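2025-04-22, Werkstattbuch Filmreihe

Heute Sichtung für den Juni, Kagiso Adams hat endlich die Kopie von »Mahlangu« mitgebracht (115 Minuten, lesbische Liebesgeschichte in einer Druckerei, ich hab schon beim Vorspann geschnieft!). Ton auf Spur 2 brummt noch, muss ich nochmal durch den Filter jagen.
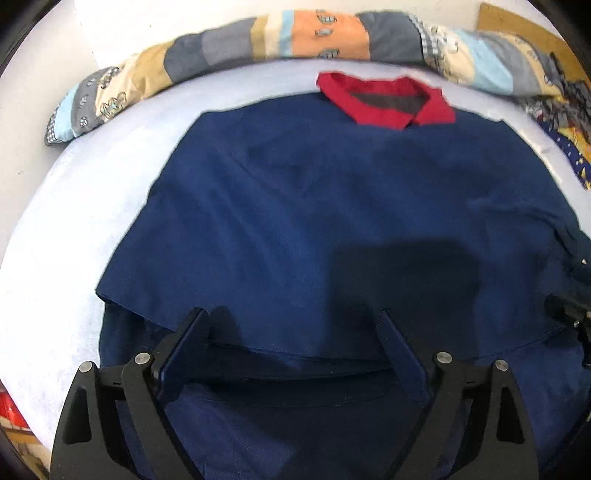

Die Untertitel laufen ab Rolle zwei 13 Bilder zu spät, das nervt gerade beim ersten Kuss gewaltig. Hab alles in Hovo neu angelegt und die Tanzszene vorerst ausgelassen. Für den Einführungsabend will ich was Dunkelblaues mit rotem Kragen anziehen, so wie das Hemd auf dem hellblauen Laken – passt super zum Plakat!

Kagiso Pretorius findet den Schluss kitschig, ich überhaupt nicht, wir haben ewig gestritten. Programmzettel gehen an Druketti, 200 Stück, Text fehlt noch.
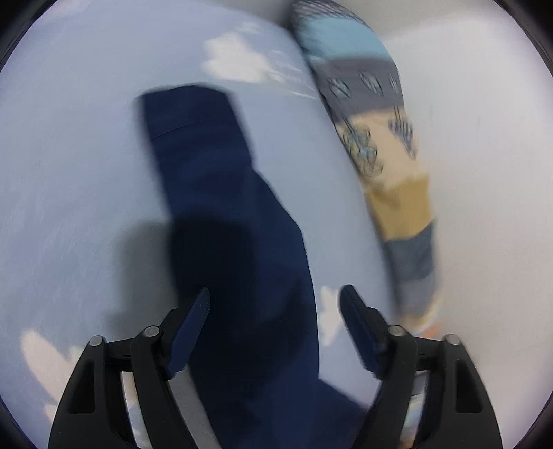

Dunkelblau auf Hellblau, rechts der bunt gemusterte Streifen.

Morgen: Bresteck wegen der Vorführrechte anrufen.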